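Lekadico: living room laundry notes

Hi! I'm Tumelo Sithole and I keep this folder so I can find my own notes again. Lekadico is my running collection on picking up and folding clothes in a lived-in living room, as opposed to a laundry room with a big flat counter. It started as one page inside Reron (my older kitchen notes) and got too long, so it moved out on 12 Apr 2020.

What's in here

There are 3717 entries, split into 62 sets. Each set is one kind of fabric in one spot, so "red cloth, gray seat" is a set, and so is "towels, floor" (don't start with that one, the naming is a mess). An entry is a line or two on how the cloth was lying, and sometimes a picture.

The room

I like this room for the work because the seats are wide and soft and there's plenty of light wood floor between them and the TV console. The big sofa is mustard yellow with a light gray seat, the curtains are gray and go down to the floor, and red shows up beautifully against all of it! One piece can lie flat while another sits bunched up off to the side, and I log those as separate entries even when they share a picture.

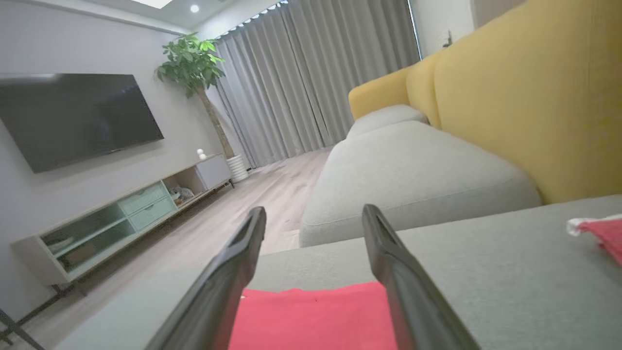
Words I use for cloth

flat: spread out, you could smooth it with one hand
bunched: folds and creases all over, no obvious corner
half: partly folded, partly a heap

If I can't decide between bunched and half, I write bunched. Gindis, the earlier version of this list, had a fourth word (tangled), and I dropped it after I kept using it for everything.

Trim gets its own column. White edging on red fabric is a gift when you're hunting for a hem or a collar, and I always write down where it shows. Labels go in the same column, even the ones too small to read. Plain dark T-shirts are the worst, and you'll see a lot of question marks next to them.
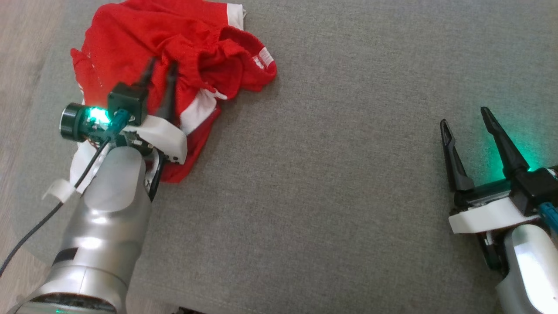 Red garment with white trim, bunched, on gray fabric.

File names and limits

Names go set, then entry, then the cloth word. No spaces please, my script chokes on them. I stop any set at 2000 entries, though only the towels have come anywhere near that.

Still to do

Fix the towel names
Add the August bedding notes from Lemma
Go back over the 2 sets where I mixed up half and flat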